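Vuelve el taller de maquillaje de Eshun

¡Ya tenemos fecha de vuelta! En septiembre reabrimos el taller de maquillaje en la sala pequeña de Eshun, con 22 plazas y mesas nuevas (blancas, por fin, que en las viejas no había manera de distinguir una sombra de otra). Yo repito como ayudante y estoy encantada. Bongani Gumede dará la primera sesión, a las 7 de la tarde, dedicada entera a las brochas: cuál sirve para qué, cómo se lavan y cuándo toca jubilarlas. Traed las vuestras, aunque estén hechas un desastre, y una toalla pequeña. La sesión dura 40 minutos y luego nos quedamos un rato practicando, que es lo que más me gusta. Entre las brochas que veremos hay una de pelo oscuro y denso, con la virola plateada.
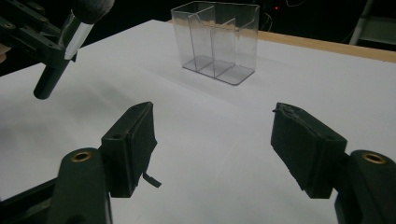
Cómo apuntarse

Pasad por el mostrador de Eshun cualquier tarde y dejad vuestro nombre y un teléfono.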